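4 Preparar a roupa e a faixa da cabeça

Antes de começar o trabalho na bancada Wilus, a pessoa deve estar vestida de maneira simples e confortável. Esta parte demora poucos minutos, mas peço que não seja saltada.

4.1 Vista uma camiseta de manga curta. As mangas compridas podem tocar nas peças quando o braço desce para a bancada.

4.2 Prenda o cabelo, se for comprido. O cabelo curto pode ficar solto por cima da faixa.

4.3 Coloque a faixa em volta da testa, acima das sobrancelhas. Ela deve ficar firme - mas sem marcar a pele.

Nota: a faixa Zilora estica até 660 mm. Para uma cabeça maior, peça o modelo 108.

4.4 Encaixe o dispositivo no suporte com dobradiça e incline devagar, até ele não tapar a vista.

CUIDADO: não force a dobradiça no sentido contrário. O plástico parte facilmente e a peça não se vende em separado.

4.5 Se usar alça no ombro, passe a ponta pela fivela e puxe até ficar plana. A alça torcida incomoda depois de algum tempo.

4.6 Incline a cabeça para um lado e para o outro, com o corpo um pouco para a frente, como durante o trabalho. Se a faixa escorregar, volte ao passo 4.3.

Nota: a Divina Ocampo recomenda fazer este teste com os óculos postos, para quem usa. Eu concordo com ela.

Postura inclinada, com a faixa na testa e o braço descido:

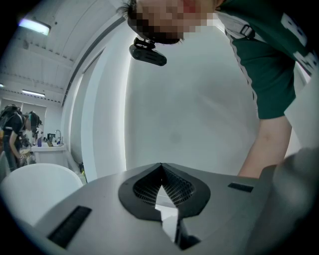
5 Limpar e guardar a faixa

5.1 Retire primeiro o dispositivo, depois a faixa.

5.2 Lave a faixa à mão, com sabão neutro, e deixe secar à sombra.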